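Tulleck Head-View Recording Kit

For full-body humanoids with two multi-fingered hands

Tulleck grew out of our own frustration. We had a robot that could do plenty with its hands and a learning system that was starving for examples, and every session ended with half an evening of matching up files. So Norbert Medve built a recorder that keeps everything on one clock, and we liked it so much that we made it a product!

What it records

Head camera, joint positions for both arms, and every finger, all in one file per attempt. The operator starts and stops a take with a foot pedal, so both hands stay free for steering. Failed grasps get saved too (please keep them, they are great training material).

We like real-looking places with awkward things in them: planters, grapes, slatted crates, cabinets. The head view takes in the arms and legs along with the work.
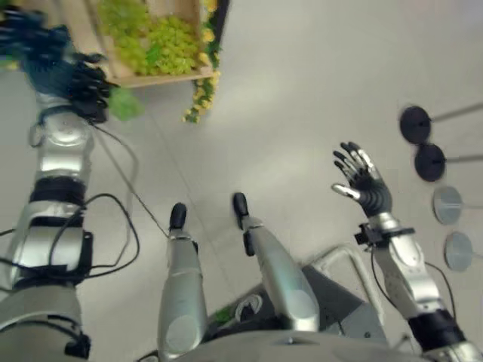
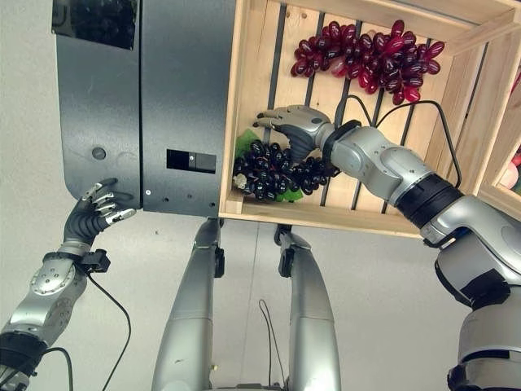 Planning a session

Edit Magyar, who runs our recording days, suggests 100 takes per task before you train anything. Move the objects between takes, even by a hand's width. Swap operators at lunch if you can; two people reach for the same bunch of grapes in surprisingly different ways, and the model gets better for it.

In the box

Recorder unit with 900 GB drive
Foot pedal and 3000 mm cable
Head camera bracket, Molix pattern
9 cable clips
Printed quick-start sheet

The review software runs on any recent laptop. Scrub through a take, trim the ends, tag it, done. Kilian Ruchti added keyboard shortcuts in May and we can't imagine going back to the mouse.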